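放映与典藏通讯 四月号

Graltent 影像资料馆春夏放映季安排公布

本馆春夏放映季将于四月下旬开始,至六月底结束,以“系列影片的中段”为主题。所选影片均为各系列的第二部或第三部作品,既不是开篇,也不是终章。策划组在去年秋季的读者意见征集中注意到,不少观众对系列影片的首作十分熟悉,对承接部分则多年未曾在大银幕上重看,而这些作品在叙事结构、演员更替和制作规模上的变化,恰恰值得放在一起比较。

放映季的核心单元为《Kurnden》三部曲修复版。该系列在首轮上映时,各地所见版本长短不一,第二部尤其混乱,流通拷贝中有缺少片头字幕者,也有将结尾段落提前者。修复工作由 Cirnier 影片修复所承担,以现存原底片为主要来源,缺失部分由两份发行拷贝补足。修复后的第二部恢复了港口审讯一场的完整对白,片长也随之增加。本馆此次按制作顺序放映全部三部,并在第二部放映前安排简短导读,说明各版本之间的差异。

需要提请观众留意的是,第二部与第三部之间的情节衔接并不严密。第二部结尾失踪的信使,在第三部开场时已经以另一身份出现,影片对此没有作任何交代。过去一般认为这是剪辑删减所致,但修复所查阅场记后确认,相关场次从未拍摄。因此,修复版并未试图弥补这一空缺,第三部的开场保持原貌。

第二单元为《Son》系列。该系列由同一制作团队完成,主要演员却几乎逐部更换,仅有录音与配乐人员始终如一。本馆将放映其中的第二部和第四部,两片使用同一主题旋律,编配差别甚大。第四部的拷贝保存状况不佳,第五本画面有明显的垂直划痕,声音亦有轻微失真。因暂无更好的放映素材,本馆决定仍以现有拷贝放映,敬请谅解。

一楼大厅座位数为 153 席,二楼小厅不对号入座。《Kurnden》三部曲全部安排在大厅,《Son》系列安排在小厅。晚场统一于七时开始,周末下午场于二时开始,具体场次以售票处张贴的排片表为准。影片开映十五分钟后不再安排入场。
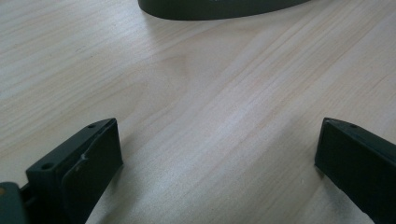
浅色木质桌面一角。

放映季期间,二楼阅览区同步开放与参映影片有关的纸质资料,包括分镜稿复印件、宣传册、剧照目录以及当年的影评剪报。上一年度,本馆完成影片类纸质资料编目 1,258 件,其中《Kurnden》系列资料数量最多,目前已可按片名、年份和资料类型检索。《Son》系列的编目仍在进行,部分宣传册尚无正式索书号,读者如需查阅,请在服务台填写调阅单,由工作人员代为提取。

阅览时请使用铅笔记录。分镜稿复印件允许拍照,剧照和宣传册则须事先提出申请。用于个人研究的,当日即可答复;用于出版或公开展示的,须另行确认权利归属,办理时间较长,请提前提出。未经编目的资料暂不提供复制服务。

为配合本次放映,本馆编印了放映季手册,收录各片演职员表、版本说明和修复工作记录,印数为 500 册,凭当日票根可在一楼服务台领取,每人限领一册。手册中关于《Kurnden》第二部版本差异的部分由 Cirnier 影片修复所提供底稿,本馆作了删节,完整文本可在阅览区借阅。手册第九页所列第三部片长沿用了旧目录数据,与修复版不符,应以排片表标注的片长为准。

票务方面,单场票与套票同时发售。《Kurnden》套票含 3 场,须一次购齐,不可更换场次;单场票可在开映前一日换至同一影片的其他场次,以一次为限。持本馆阅览证者购买单场票享受优惠,购票时请出示证件。预售首日,套票已售出将近半数,余票仅在售票处发售,不再接受电话预订。

第三部首场放映后将举行一次公开座谈,内容围绕系列影片修复中的版本取舍,时长一小时。座谈无须另行购票,凭该场票根留座即可。未观看该场影片的读者如希望参加,可在大厅仍有空位时入场。座谈录音将在整理后存入阅览区,供馆内收听,不提供下载。

下一放映季的选题正在拟定之中,初步考虑以动画系列短片为范围。读者如有推荐片目,请将片名、出品年份及推荐理由写明,投入一楼服务台旁的意见箱,或随借阅资料一并交予工作人员。推荐片目的收取截止至六月底。

Graltent 影像资料馆 放映与典藏部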